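4th March

Burgers for tea, and I'm writing this with my feet up and no intention of moving for the rest of the evening.

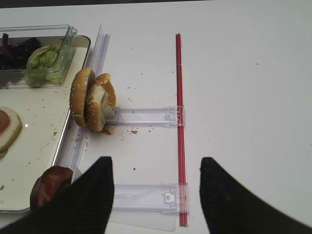 I'd been promising myself a proper go at them since November, when I had that really good one at Wolden and came home full of big ideas. Then it was Christmas, then I had the cold that wouldn't shift, then I just kept making pasta. But the Wedano shop had sesame buns in this morning, the soft sort with a good shine on top, and I took it as a sign and put a bag of them in the basket before I'd even thought about what was going in them!

I do love the getting-ready bit, probably more than the eating. Everything out on the white table, salad in its clear tub on the corner of the tray, bun open and waiting. There's something so cheerful about sesame seeds. The crumbs are another matter. They go absolutely everywhere, on the tray, on the table, and later on I found more in my sleeve (how?). I've decided a bun that doesn't drop crumbs probably isn't worth having, so I'll put up with it.

I went for the dark purple leaves as well as the green this time. Last time I only had lettuce and it was a bit limp and sad by the second bite, so I wanted something with a crunch to it. They were lovely, a tiny bit bitter, and they made the whole thing look like it came from somewhere expensive. I made the patties at 100 grams each, which sounded mean when I was weighing them out but was plenty once there was cheese on top. Three minutes a side in the heavy pan with the window open. I still set off the smoke alarm.

The sauce was the Zarkutari pepper one, stirred into mayonnaise with some chopped gherkin. I was far too generous with it and the bottom half of my bun gave up completely, so the last bit was eaten with a fork over the plate, very elegant. Next time sauce on the top half only, and toast the insides for longer. I looked it up afterwards and one recipe (on a page with 763 comments, who has the time) says to butter them first. I'll try that.

There are three buns left. One is for tomorrow's lunch with whatever salad survives, and the others can go in the freezer if there's room behind the peas. I also want to try them with the smoked cheese from Liepiņa, the one I keep picking up and putting back because of the price. Maybe at the weekend.

The pan is still soaking. I've wiped the table down twice and it still feels gritty under my hand, so I'll do it again in the morning with a hot cloth. Must buy more gherkins, and washing-up liquid.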